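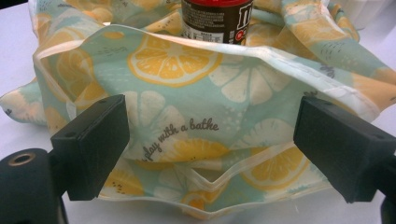 Applying for a youth advocacy training place with no "proper" experience, is it worth it?

Asked Sun 20 April
2 answers, 54 views

Hi all, first time posting so sorry if it's in the wrong bit. I'm in my second year of a social work course and I've seen that Tridbridge are running a training programme for young people who want to do peer education on sexual health and rights. It's five days residential, food and travel paid, and afterwards you go out in pairs and run sessions in colleges and youth clubs near where you live.

I really, really want to do it. The trouble is the form. There's a box that says "Tell us about your background in advocacy or community work" and I've been looking at it all week with nothing to put. I've never been on a march. I've never chaired anything. What I have done is help at a homework club at the library, translate for my gran at the doctor's (we speak another language at home and she won't have my uncle in the room, which I quite understand), and I did one unit on health inequalities last term that I got a decent mark for. My cousin went on something run by Granström a few years back and she says everyone there already knew each other from student politics, and she spent the first two days feeling like the work experience girl.

So, do they want people who are already campaigners? And do I mention the translating, or is that too personal? I don't want to put Gran's business on a form. Also they ask for a reference and I haven't got a clue who to ask. Closing date is the end of April so I need to get a move on!

12 people found this question useful
Share (3)

Answer 1

Just apply, they can only say no. I went for one of these and put my Saturday job down and still got an interview. Didn't get the place in the end, but they kept my details and I did a shorter weekend one later on, so it wasn't wasted. Ask a tutor for the reference, they do loads of them.

5 found this helpful
Comments (1)
> Thanks! Will email my tutor tonight before I lose my nerve.

Answer 2

Right, I've got a bit more to say because I used to help read the forms for a similar scheme (not Tridbridge, a smaller one called Zaken, which has been swallowed up by somebody else now). The year I did it we had 155 applications and I read half of them over one very long weekend with a lot of toast.

Please put the translating in. It was exactly the sort of thing I used to perk up at. Somebody who has sat in a surgery and had to find the words for something embarrassing, in two languages, in front of a relative, has already done a fair bit of what a peer educator does. You can keep your gran out of it completely. Say "I interpret for a family member at medical appointments" and then talk about yourself: what you found hard, what you wished the doctor had said more plainly, how you dealt with a word that doesn't exist in your language. You don't need to name the person or say what the appointments were for.

The homework club counts as well, but say what you do there. "I help at a homework club" told me nothing. "I sit with a group of Year 8s and try to get the quiet ones to ask questions" told me a lot. Same with the uni unit, pick one thing from it that stuck with you or changed your mind and write two or three sentences on that.

About the campaigners. Yes, there are always some, and they'll be louder than you on the first evening. I was on the quiet side myself when I did my own training and I did find the first day hard going, I won't pretend I didn't. By the middle of the week we'd been split up so many times for group work that it stopped mattering much. The practice sessions are where it evens out, when you have to stand up and answer the questions that come out of the anonymous question box. Some of the very confident ones went bright red and some of the shy ones were brilliant.

For the reference I'd go for whoever runs the homework club before your tutor, if you think they'd say yes. Tutors are fine but they tend to write about essays. Ask them soon though, with the Easter holidays people go missing.

Couple of other bits:

Check whether you'll need a background check for the sessions afterwards and who pays for it. Ours took ages to come back and I missed my first two school visits.

If your family are likely to have opinions about the subject, have a think about what you'll tell them before you go. I said it was "a health course", which was true, and told my mum the rest when I'd come home and felt surer of it. Up to you, everybody's house is different.

And if Tridbridge don't take you, Flasto do evening sessions on much the same things. No residential, but you don't need a reference either.

31 found this helpful
Comments (3)
> This is so kind, thank you. I've rewritten the box and it's gone from one line to nearly too long!
> Cut the bit about your grades first if you're over. Good luck, and do come back and say how it went.
> Is there an upper age limit on the Flasto one, does anyone know? Their page won't load for me.

Share (8)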